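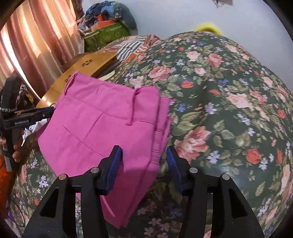

Household Textiles, Unit 7: Folding Pants, and What the Folding Books Claim

Handout to go with the morning session. Bring one pair of pants with a real waistband. Sweatpants will not teach you much.

1. The claim

Most folding guides tell you that there is one correct fold, that it saves space, and that it keeps creases out. I would like you to doubt all of it until you have tried it on your own clothes. The space claim is the weakest. Cloth has a thickness, and folding a pair of pants into a smaller outline makes a taller stack. You can press air out, but it creeps back in once the drawer is closed.

The Hoarau method, which several of you asked about after the first unit, promises a drawer "one third emptier." The pamphlet doesn't say one third emptier than what. If the starting point was a heap, any fold at all would do it.

2. Where the bulk is

Before folding, lay the pants flat and feel along them with your palm. The leg is two layers of cloth and very little else. The trouble is at the top:

Waistband: several layers, often stiffened, with a stitched seam under it.
Belt loops: small, but each one is a hard lump where it is sewn down.
Darts: the cloth is doubled inside, and the panel will not lie completely flat because it was cut to go around a body.
Side seams: a ridge the whole length of the leg.

A dart is worth a minute of your time. Guides that tell you to "smooth until flat" have either never met one or are hoping you won't notice. Leave it alone. Pressing it down with your hand moves the extra cloth somewhere else, usually into a crease across the hip.

3. The fold we will practice

Lay one leg over the other, seams together as far as they will go. They will not match perfectly on pants with any shape to them. Tuck the point of the seat in so the long edge is fairly straight. Bring the hems up toward the waistband and stop short of it, so the hem doesn't sit on top of the loops. Fold once more, or twice if the drawer is shallow.

The layers will step back from each other at the edges, and the corners may come out pointed. That is normal with tapered legs. You can spend an evening squaring them up if you like, but I have not seen any benefit from it.

4. Surface

The books want a hard, bare table. A bed or a covered surface works for me, and cloth on cloth slips less. The drawback is that a soft surface lets the lower layer ruck up where you can't see it, so lift the finished fold and check underneath. A patterned cover makes a plain garment's edge easy to find - some people find the pattern distracting and should use a plain sheet.

5. Does it hold?

Ánh Vi tried the fold above against rolling for her course project in Stostham, using the same light cotton pants for both. Her result was that the rolled pair had more small creases and the folded pair had fewer but sharper ones. Which is "better" depends on whether you own an iron. Note also that she had one pair of pants and one drawer, so please don't quote this as a finding.

For next time: fold your pair, leave it in a drawer until June's second session, and write down where the creases are. Draw them if that is easier. Reading: the Jita booklet, page 17 only. The rest is advertising.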